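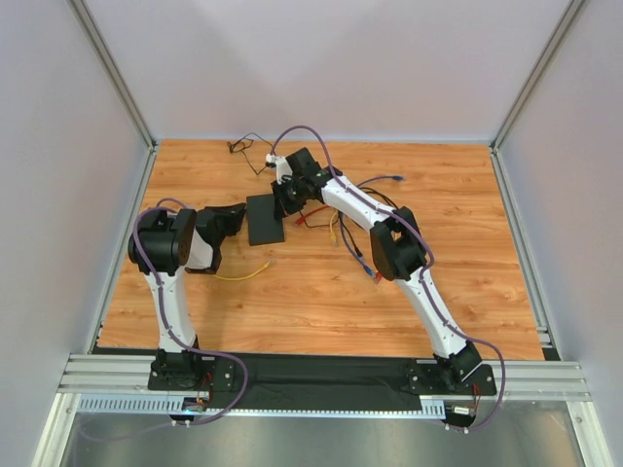
Hand-guided teaching is a way of getting a robot to do a job by showing it, with no need to write out each movement as code. A person either takes hold of the arm and moves it through the task, or steers it from a distance with a matching set of controls. The robot's computer records what happened at every joint, along with the view from one or more cameras, and a learning program later works out how to do the same thing by itself. It is one of the liveliest corners of robotics, and one of the easiest for a newcomer to enjoy, as the basic act is so familiar: watch me, then you try.

Teaching by touch

The older of the two main methods is often called kinaesthetic teaching. The motors are set to hold up the arm's own weight and nothing more, so that it feels almost weightless and can be pushed about with the fingertips. Paint-spraying robots were being taught in much this way decades ago. It is wonderfully direct, but the teacher's hands tend to get into the camera's view, and guiding two arms at once is a real handful!

Teaching by remote control

In the second method the teacher stands clear and works a pair of leader arms, while the follower arms on the bench copy every move. Other set-ups use hand-held controllers, gloves or a headset. Leader arms are popular for fiddly two-handed work, and many people get the hang of them within an afternoon. What they usually lack is a sense of touch, so a teacher has to judge by eye how firmly something is gripped. The Huet controller, a tabletop leader pair, gets round this by pushing back gently against the operator's hands when the follower meets resistance.

The bench

A common layout has two arms fixed side by side along one edge of a table, angled so that their grippers can meet over the middle. Plain walls keep the background the same from one recording to the next. Small items such as network cables, plugs and flat pads make splendid practice material. A stiff box stays the shape it was, but a cable bends differently each time it is picked up, and the robot has to cope with all of it.

Recordings

A single run through a task is known as a demonstration or episode. The Clender cable collection, released by the Vistora workshop, holds 3,000 episodes of sorting and plugging in, none longer than 90 seconds. Its teachers were asked to leave in their fumbles and second tries, which proved very useful: a robot that has only ever seen perfect runs has no idea how to recover from a slip.

Rumo, the free recording program used for the collection, saves joint positions, gripper opening and video from 3 cameras on a shared clock. Version 5 added a replay mode, so a teacher can see the arms repeat an episode before deciding whether to keep it.

See also: Leader arm; Learning from demonstration; Two-armed robot

Last edited Nov 27, 2024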